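Table clearing

Table clearing is the household job of removing used packaging, tissue and food scraps from a table after eating. It is often sold as a skill with a proper method, though the evidence for any one method is thin.

The best-known system, the Barbier order, takes paper first, then wrappers, then cartons. Its backers claim it saves time. The only trial usually cited, run in Cadinska with 17 households, did not record how dirty the tables were to begin with, so its results say little. Mixed leftovers, such as crumpled tissue lying over a glossy wrapper, with a squashed milk carton and a foam fruit net close by, do not sort themselves into that order anyway. 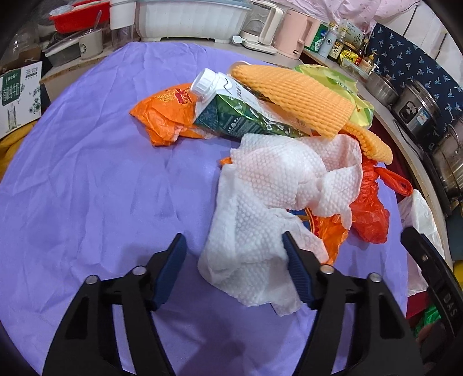

Should a tablecloth be shaken out before or after the trash is picked up?
After. Loose wrappers and tissue end up on the floor otherwise, and the job has to be done twice.

Cloth-covered tables are said to be harder to clear because crumbs settle in the creases. The Neneck housekeeping guide gives this claim 2 pages and no source. Foam fruit nets are accepted by few local recycling programs, whatever the guide suggests.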